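3. 케이스 내부 배선의 분류와 접근성

3.1 조사 대상과 범위

본 절에서는 데스크톱 타워형 컴퓨터의 내부 배선이 부품 교체 작업에 미치는 영향을 다룬다. 2절에서 정리한 바와 같이, 수리성 평가에 관한 기존의 논의는 대체로 체결 요소, 즉 나사의 규격과 개수, 걸쇠의 분리 방향, 접착제의 유무에 집중되어 왔다. 반면 케이블은 부품에 부속된 요소로 취급되어 독립된 평가 항목으로 설정되는 경우가 드물다. 그러나 실제 분해 기록을 검토하면 나사를 푸는 데 소요되는 시간보다 케이블을 식별하고, 옆으로 밀고, 다시 원위치로 돌리는 데 소요되는 시간이 긴 사례가 반복적으로 나타난다. 특히 재사용을 목적으로 하는 분해에서는 케이블을 절단할 수 없으므로 이 시간이 작업 전체의 길이를 좌우한다.

조사 대상은 Usmont 재사용 센터에 입고된 사무용 타워형 본체 47대이다. 입고 경로는 기관 일괄 교체분과 개인 반납분으로 나뉘며, 두 집단 사이에는 내부 배선 상태에 뚜렷한 차이가 있다. 일괄 교체분은 출고 당시의 배선이 대체로 유지되어 있는 반면, 개인 반납분은 저장 장치의 추가나 전원 공급 장치의 교체를 거친 것이 많고, 이때 원래의 결속 위치가 보존되지 않은 경우가 대부분이다. 두 집단을 분리하여 표본을 구성하는 방안도 검토하였으나, 센터의 실제 작업 흐름에서는 양자가 구분 없이 처리되므로 본 연구에서도 혼합 표본을 그대로 사용하였다.

노트북, 일체형, 소형 폼팩터 본체는 제외하였다. 이들은 내부 공간이 협소하여 배선 경로가 설계 단계에서 거의 고정되며, 작업자가 경로를 선택할 여지가 적다. 서버용 섀시 역시 제외하였다. 서버용 섀시는 저장 장치가 백플레인에 직접 결합되는 구조가 일반적이어서 본 절의 주된 관심사인 개별 데이터 케이블이 나타나지 않거나 매우 짧다.

3.2 용어

이하에서 사용하는 용어는 다음과 같이 정의한다.

‘경로’는 케이블의 양 끝 커넥터 사이에서 케이블이 실제로 지나는 공간상의 궤적을 말한다. 설계 도면상의 경로와 구별할 필요가 있을 때에는 ‘실경로’라 한다.

‘횡단’은 케이블이 메인보드와 드라이브 베이 사이의 열린 공간을 가로질러 지나는 상태를 말한다. 케이블이 섀시 벽면이나 프레임을 따라 지나는 경우는 횡단으로 보지 않고 ‘연변’이라 한다.

‘중첩’은 작업자의 접근 방향, 즉 측면 패널을 제거한 개구부에서 내부를 향하는 방향으로 보았을 때 한 케이블이 다른 케이블의 위를 지나는 상태를 말한다. 두 케이블이 접촉하고 있는지는 묻지 않는다.

‘여장’은 커넥터 간 최단 배선에 필요한 길이를 초과하는 부분을 말한다. 여장은 그 자체로 결함이 아니며, 커넥터를 뽑기 위해서는 일정한 여장이 필요하다. 문제가 되는 것은 고정되지 않은 여장이 접근 통로 안으로 들어오는 경우이다.

‘접근 통로’는 작업자의 손 또는 공구가 개구부에서 목표 부품까지 도달하기 위하여 지나야 하는 공간을 말한다. 목표 부품이 달라지면 접근 통로도 달라지므로, 접근 통로는 본체가 아니라 본체와 작업의 조합에 대하여 정의된다.

3.3 케이블의 분류

케이블은 기능이 아니라 취급 특성을 기준으로 네 개의 군으로 분류하였다. 기능별 분류는 회로의 관점에서는 자연스러우나, 동일한 기능의 케이블이라도 단면 형상과 피복의 경도에 따라 손으로 다루는 방식이 달라지므로 본 연구의 목적에는 부합하지 않는다.

제1군은 평형 케이블이다. SATA 데이터 케이블이 대표적이며, 단면이 납작하여 폭 방향으로는 거의 굽혀지지 않고 두께 방향으로만 굽혀진다. 이 때문에 방향을 바꾸려면 비틀림이 필요하고, 비틀린 부분은 고정하지 않으면 원래 형상으로 되돌아가려 한다. 작업 중 옆으로 밀어 둔 평형 케이블이 손을 떼는 순간 접근 통로로 복귀하는 현상은 이 특성에서 비롯된다. 커넥터 부근에서 급하게 꺾인 평형 케이블은 커넥터 하우징에 지속적인 굽힘 하중을 가하며, 재사용 판정에서도 확인이 필요한 항목이다.

제2군은 단일 환형 케이블이다. 하나의 둥근 외피를 가지며 모든 방향으로 비슷하게 굽혀진다. 평형 케이블에 비해 다루기 쉬우나, 여장이 남을 경우 큰 고리를 이루는 경향이 있다. 고리는 다른 케이블의 위를 넘어가는 형태로 형성되는 일이 많고, 이 경우 아래에 놓인 케이블을 빼내려면 고리를 먼저 들어 올려야 한다.

제3군은 다발 케이블이다. 여러 가닥이 한 방향으로 모여 지나는 것으로, 결속 여부에 따라 세분할 수 있다. 전원 계통의 배선이 주로 여기에 속한다. 다발은 무게와 강성이 커서 한 손으로 밀어 둔 상태를 유지하기 어렵다. 프레임에 걸쳐 두는 방식으로 처리된 다발은 안정적으로 보이지만, 인접한 부품을 분리할 때 함께 끌려 내려오는 경우가 있어 작업 전 확인이 요구된다.

제4군은 세선이다. 전면 패널의 스위치와 표시등, 팬, 감지기 등에 연결되는 가는 선으로, 색이 있는 피복을 가진 것이 많다. 공간을 거의 차지하지 않으므로 접근 통로를 막는 일은 적다. 대신 다른 케이블을 움직일 때 걸려 헤더에서 빠지기 쉽고, 빠진 뒤에는 원래의 결합 위치를 복원하기가 네 군 가운데 가장 어렵다. 메인보드에 인쇄된 표기가 다른 케이블에 가려진 상태라면 복원에 별도의 자료가 필요하다.

이 분류는 배타적이지 않다. 한 가닥의 케이블이 구간에 따라 다른 군의 특성을 나타낼 수 있으며, 예컨대 다발에서 갈라져 나온 분기선은 분기점 이후로는 제2군 또는 제4군으로 기록하였다.

3.4 기록 절차

각 본체에 대하여 측면 패널을 제거한 직후, 어떠한 케이블도 움직이지 않은 상태에서 기록을 시작하였다. 기록지는 선행 과제에서 사용한 Fotholm 양식을 바탕으로 하되, 중첩의 순서를 적는 난을 추가하였다. 원 양식은 케이블의 존재와 연결 위치만을 적게 되어 있어 어느 케이블이 위에 있는지를 알 수 없었다.

기록은 메인보드 쪽에서 출발하여 드라이브 베이 쪽으로 진행한다. 먼저 메인보드 상의 결합 지점을 특정하고, 그 지점에서 출발한 케이블의 실경로를 횡단 또는 연변으로 구분한 뒤, 중첩이 있으면 위쪽 케이블의 번호를 먼저 적는다. 반대쪽 끝이 다른 부품에 가려 확인되지 않는 경우에는 추정하지 않고 미확인으로 남겼다. 추정을 허용하지 않은 것은, 재사용 판정 단계에서 추정치와 확인치가 섞이면서 결합 오류로 이어진 전례가 있었기 때문이다.

작업 유형은 메모리 모듈 분리, 저장 장치 분리, 전원 공급 장치 분리, 메인보드 분리로 한정하였다. 네 유형은 목표 부품의 위치가 서로 떨어져 있어 접근 통로가 겹치는 정도가 작다. 기록은 두 명이 독립적으로 수행하였으며, 불일치가 있는 항목은 현장 책임자인 Kiều Văn이 본체를 다시 열어 판정하였다. 판정이 필요했던 본체는 9대였고, 불일치의 대부분은 중첩의 순서가 아니라 횡단과 연변의 구분에서 발생하였다. 프레임에 일부만 걸쳐진 케이블을 어느 쪽으로 볼 것인지가 쟁점이었으며, 최종적으로는 전체 길이의 절반을 기준으로 삼았다.

3.5 관찰 결과

횡단 케이블이 전혀 없는 본체는 4대에 그쳤다. 모두 일괄 교체분이었고, 데이터 케이블이 섀시의 가장자리를 따라 처리되어 있었다. 나머지 본체에서는 적어도 한 가닥의 케이블이 메인보드와 드라이브 베이 사이를 가로질렀다. 횡단 케이블의 대다수는 제1군이었다.

중첩이 확인된 본체는 14대를 넘었으며, 가장 흔한 조합은 평형 케이블 위로 환형 케이블이 지나는 것이었다. 그림 3은 이러한 조합에 해당한다. 메인보드 왼쪽에서 나온 검은색 평형 SATA 케이블이 내부를 길게 가로지르고, 둥근 검은색 케이블이 그 위로 고리를 그리며 드라이브 베이 방향으로 휘어 있다. 상부의 검은색 다발은 금속 프레임 주위로 감긴 채 늘어져 있어 3.3의 제3군에 해당하며, 메인보드 위쪽의 작은 헤더에 연결된 붉은 선은 제4군으로 분류된다.
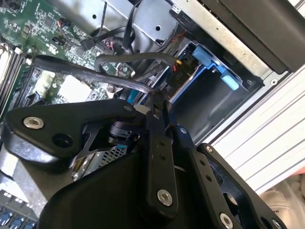
그림 3. 타워형 본체 내부의 케이블 중첩. 평형 SATA 케이블(제1군) 위로 환형 케이블(제2군)이 지난다.

이와 같은 배치에서 평형 케이블을 먼저 분리하려는 시도는 바람직하지 않다. 위에 놓인 환형 케이블의 고리가 평형 케이블의 이동을 제한하고, 무리하게 당길 경우 힘이 커넥터에 집중된다. 기록된 작업 가운데 소요 시간이 짧은 사례에서는 예외 없이 위쪽 케이블을 먼저 옮긴 뒤 아래쪽 케이블에 손을 대는 순서를 따랐다. 중첩의 순서가 곧 해체의 순서를 규정한다는 점에서, 양식에 중첩 난을 추가한 것은 타당하였다고 판단된다.

작업 유형별로 보면 횡단 케이블의 영향은 저장 장치 분리에서 가장 컸다. 저장 장치의 접근 통로는 드라이브 베이의 전면 또는 측면에 형성되며, 횡단 케이블의 종단이 바로 이 구간에 모인다. 메모리 모듈 분리에서는 슬롯의 방향이 중요하였다. 슬롯의 걸쇠가 열리는 쪽으로 다발이 늘어져 있으면 걸쇠가 끝까지 젖혀지지 않는 일이 있었고, 이때 모듈의 한쪽 끝만 들린 상태로 작업이 중단되곤 하였다. 메인보드 분리에서는 모든 결합 지점을 해제해야 하므로 개별 케이블의 경로보다 세선의 식별 가능성이 시간을 좌우하였다.

전원 공급 장치 분리는 다소 다른 양상을 보였다. 이 작업에서는 장치 자체의 배선이 제거 대상이므로 다발은 장애물이면서 동시에 목표가 된다. 다발이 프레임을 감고 있는 본체에서는 나사를 모두 푼 뒤에도 장치가 빠지지 않았고, 다발의 감긴 방향을 거꾸로 따라가며 풀어야 하였다.

3.6 논의

이상의 관찰은 배선의 양보다 배선의 위치와 순서가 접근성을 더 잘 설명함을 시사한다. 케이블 수가 많은 본체라도 대부분이 연변으로 처리되어 있으면 접근 통로는 확보된다. 반대로 케이블이 두 가닥뿐이라도 서로 중첩된 채 저장 장치 앞을 지나면 작업은 지연된다. 따라서 케이블의 총수를 수리성 지표로 사용하는 방식은 재검토할 필요가 있다.

Pettigrew 지표는 분리 단계의 수에 가중치를 부여하여 합산하는 구조이므로, 케이블을 옆으로 옮기는 동작은 분리에 해당하지 않아 점수에 반영되지 않는다. 본 연구의 기록에서는 이러한 이동 동작이 한 작업 안에서 여러 차례 반복되었다. 이동을 독립된 단계로 인정할 경우 지표의 값이 어떻게 달라지는지는 4절에서 다룬다.

배선 상태의 편차에는 조립 당시의 처리와 이후의 개조가 함께 작용한다. 개인 반납분에서 결속되지 않은 여장이 많이 나타난 것은 저장 장치를 추가하면서 규격보다 긴 케이블을 사용한 데 따른 것으로 보이나, 개별 본체의 이력을 알 수 없으므로 단정하지 않는다. 입고 시점에 이력을 함께 수집하는 방안은 11월부터 Hara 분류소에서 시험 적용할 예정이다.

한계도 있다. 첫째, 기록은 측면 개구부를 통해 보이는 영역에 의존하였으며, 메인보드 트레이 뒷면의 배선은 포함하지 않았다. 뒷면 배선 공간을 갖춘 섀시는 표본에 적었으므로 결과에 미친 영향은 크지 않을 것으로 보이나, 최근의 조립용 섀시에 본 결과를 그대로 적용하기는 어렵다. 둘째, 케이블의 경도는 측정하지 않고 군별 특성으로 대신하였다. 같은 제1군에 속하더라도 피복의 재질에 따라 복원력에 차이가 있으며, 이 차이는 작업자가 케이블을 고정해야 하는지를 결정한다. 셋째, 작업자의 숙련도를 통제하지 않았다.

기록지의 개정판에서는 횡단과 연변의 중간 상태를 별도의 부호로 적도록 하였다. 개정판의 서식과 기입 예는 부록 B에 수록한다.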